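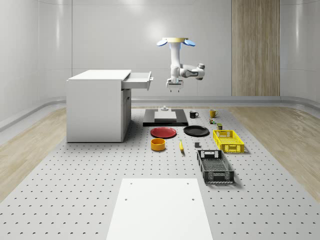 Soledad Schumacher asked whether a simulator that has never dropped a mug can be trusted with a price tag of $2,102 a seat. The question was put in the minutes at her request.

Review of the Grunari simulation package, 4/9/21

The vendor, Pisis, wants an answer in May. Gwendolyn Boateng reported on her trial of the tabletop module, the one with the plates, baskets, mugs and banana. She has run 543 pick attempts and finds the drawer cabinet useful and the manual less so. Chapter 2 refers the reader to chapter 10. Chapter 10 has not been written.

Discussion followed on whether the gripper settings would carry over to the Ambrose cell in Tranenby. Gwendolyn thought the plates would be the hard part, being flat. Soledad said plates had been flat for some time and she had hoped the vendor was aware of it. Agreed to ask.

There was a longer discussion on the banana. We do not handle bananas. Gwendolyn pointed out that the objects can be swapped for our own parts, at extra cost. The extra cost was not in the quote. Gwendolyn to get it in writing.

License terms: seats are tied to one computer each. Soledad asked what happens when the computer dies. Pisis support had told Gwendolyn "that's a great question." No further answer on record.

Decided: extend the trial, buy 2 seats if the parts pricing is sane. "Sane" left undefined over Soledad's objection.

Coffee machine: carried over again.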